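Okay, small thread on my year of not throwing away takeout bags. It started in March, when the Punley corner store began charging 9 cents a bag and I got stubborn about it.

My rule was simple. Every bag that came into the apartment had to go out again doing a job. Lunch bag, shoe bag, wet swimsuit bag, whatever. My roommate Flynn thought I'd last a week, ha.

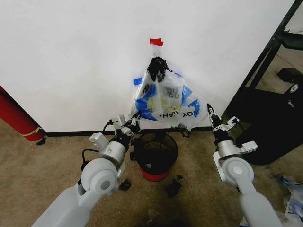

Photo: Parvaneh Khosravi

Biggest surprise was how fast they pile up when you order noodles as much as I do. I stuffed them all in one drawer until it wouldn't shut, and then I started giving them to Waltraud downstairs, who cuts them into strips and crochets them into beach totes!! She says a big tote eats up a whole winter of my dinners.

She tried to teach me. I made one coaster. It's not flat.

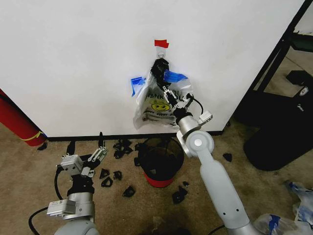

Waltraud is picky about what she'll take, by the way. No holes, no grease, nothing that smells like curry (sorry, Waltraud). Plain white ones are her favorite, but I have a soft spot for the THANK YOU kind with the yellow smiley face, and I keep begging her to work one in so the face stays whole. So far she's said no every time. She did start a blue one for my mom, though, and I get to pick the handles this weekend.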